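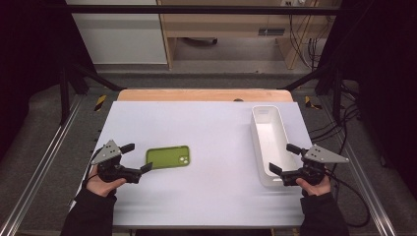
1/ Phone bits, the sorting rules

The green case is the first one I've had out on the white board today, with the tray next to it. Friday 8th September, drawer by drawer. I'll post as I go.

2/ Background for anyone new. I sell second-hand phone accessories, mostly cases, from the back bedroom. The stock lives in a Talum drawer unit that was meant to hold 1,000 cases. It holds more than that and the bottom drawer no longer shuts.

3/ The spreadsheet says 2,379 items. I don't believe it. The last proper check was in May and I've bought two job lots from Horgate since then, one of which I never entered.

4/ The rules are the same as last time. One case on the board, look it over, decide, next one. If I get two out I start comparing them and the whole thing slows down.

5/ A white board is best for this. I used to sort straight on the wooden table and missed marks on the brown and orange cases all the time. Pale cases are still a nuisance – for those I put a sheet of dark card down first.

6/ Things I check, in order: corners, camera cutout, button covers, inside back. Corners go first on hard cases. On soft ones it's usually the lip round the camera.

7/ The tray is for anything that's going to be listed. Shallow is better than deep. I had a deep tub before and the cases at the bottom came out with scuffs they didn't have when they went in.

8/ Somebody has asked about green. Green sells slowly but it does sell. Black and clear go in a day or two. Lime and olive shades can sit for a couple of months and then three go in a week. I don't mark them down any more.

9/ Drawer one finished. Mostly Olar cases, which are easy because the model is moulded on the inside. I wish they all did that.

10/ Drawer two is the unbranded ones. With these you have to go by the camera cutout and then measure the length. Two models can have the same square cutout and be 3 mm different in height, so measure even if you're sure.

11/ I keep a card of measurements taped inside the cupboard door. It has been wrong twice and both times I'd copied the width from the line above. Corrected now in red.

12/ Stopped for lunch. Cheese on toast. 290 done, going by the clicker.

13/ Reply to a question about cleaning: warm water, a drop of washing-up liquid, soft toothbrush, dry on a tea towel overnight. Don't use anything stronger on printed cases. I took half a pattern off one with kitchen spray.

14/ Yellowed clear cases can't be cleaned back. I've tried bicarb, I've tried leaving them on the windowsill. They go in the recycling bag.

15/ Drawer three had a box of Marciniak screen protectors at the back that I'd been looking for since spring. All still sealed. They're going on the shelf by the envelopes so I can find them again.

16/ Revised plan – drawers four and five tomorrow. The bottom one needs emptying completely before I can get the runner back on its track, and I'd like daylight for that.

17/ If the real total comes in over 2,000 I'm not buying another job lot this year. Writing it down so I stick to it.

18/ New listings go up on Sunday evening. Message me your exact phone model before you buy, please, including any letters after the number.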